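Rarkport Community Hall
Play Equipment and Storage Inspection, June
Inspected by: Vira Antoniuk
Reviewed by: Eusebio Cuesta

Key: S = satisfactory, A = action required, N/A = not applicable

1. Entry and exits
Main door closer: S
Exit sign illuminated on test: S
Rear exit path clear to full width: A
Comment: Stacked chairs within the marked zone. Moved at time of inspection. Floor marking is worn and needs repainting.

2. Floor surfaces
Vinyl joints flat: A
Comment: Lifting at the kitchen threshold, 254 mm along the join. Taped as a temporary measure. Re-glue before the Thursday playgroup.
Mats lie flat, backing intact: S

3. Shelving and storage
Units fixed to wall: A
Comment: Pevel unit beside the sink has 4 fixings, one of which turns freely in the plaster. Replace with a longer anchor into the stud. Top shelf to stay unloaded until done.
Heavy items stored below waist height: S
Lids on storage tubs vented: S

4. Small play items
Edges free of splinters and burrs: S
Finish free of flaking or chipping: S
Items sorted by age group: A
Comment: Under-threes tub contained pieces from the older set. Re-sorted. Any piece that fits entirely inside the small parts cylinder goes to the locked cupboard.

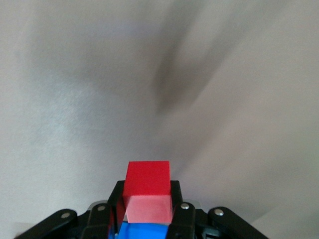 Item 4: red cube, with blue item beneath.

Cleaning log kept up to date: A
Comment: Two entries unsigned. Sign at the time of cleaning, not at the end of the month.

5. Electrical
Outlet covers fitted below 2000 mm: S
Test tags current: A
Comment: Urn tag expired. Urn removed from service and labelled. Rodedar to retest with the heater.
Cords clear of walkways: S

6. Kitchen
Hot water limiter operating: S
Child gate latch: A
Comment: Latch engages only when the gate is lifted. Lower hinge screws loose. Tightened, but the holes are worn. Marín quoted for a new hinge plate; quote attached.
Fire blanket accessible: S

Actions open: 9, including two carried over from the last inspection (gutter guard, car park light).
Priority 1: shelf fixing, gate latch.
Priority 2: all others.

Reviewer's note: Priority 1 items to be closed out before the next hire. Send photos of the completed shelf fixing with the sign-off sheet. E.C.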